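Ziad Abu Hammour
May 18, 2018

Thread on washing bedding in a small rental, after eight months of doing it for three units on Haltamia Street. Mostly notes for the two people who asked me last week.

1/ Buy all white or all one gray. I started with four colors and spent my evenings matching pillowcases. Everything is white now and any set goes on any bed.

2/ Three sets per bed. One on, one in the wash, one on the shelf. With two sets you end up waiting on a dryer at 2 pm with a check-in at 3.

3/ Skip fabric softener on towels. Mine quit absorbing around wash 14. A cup of vinegar in the rinse brought most of them back, but it took a few rounds.

4/ Makeup is the stain you will see most. Dish soap on the dry fabric, rub, leave it ten minutes, then wash warm. Put a dark washcloth by the sink and half of it goes away.

5/ Blood gets cold water only. Hot water sets it. I lost a good fitted sheet in December that way.

6/ Thread count: ignore anything over 400. I paid extra for an 800 set from Amato and it pilled faster than the cheap percale from Zukley. Percale also dries sooner.

7/ Time your dryer. Mine takes 46 minutes for one queen set and well over an hour for two, so I run them one at a time.

8/ Duvet inserts go to the laundromat on Dideck Avenue twice a year. The big front loaders handle a king. My home machine walked across the floor when I tried it.

9/ Carry clean sets in a plastic basket and keep bags for the dirty ones. A basket next to the bed saves trips while you make it up. 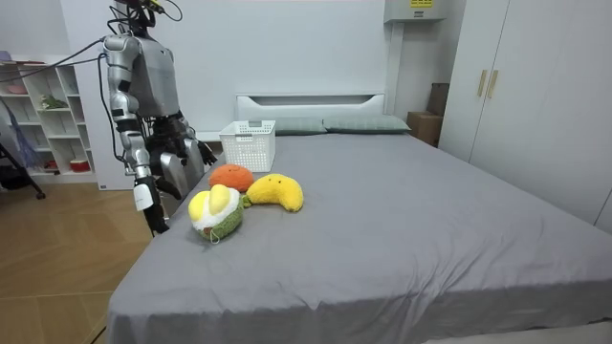

10/ Mattress protectors get washed every third guest, low heat. High heat cracked the backing on two of mine.

11/ Write the purchase date on the sheet tag with a laundry marker. When a set hits two years I cut it up for rags.

12/ Someone asked about ironing. I iron the pillowcases and leave the rest.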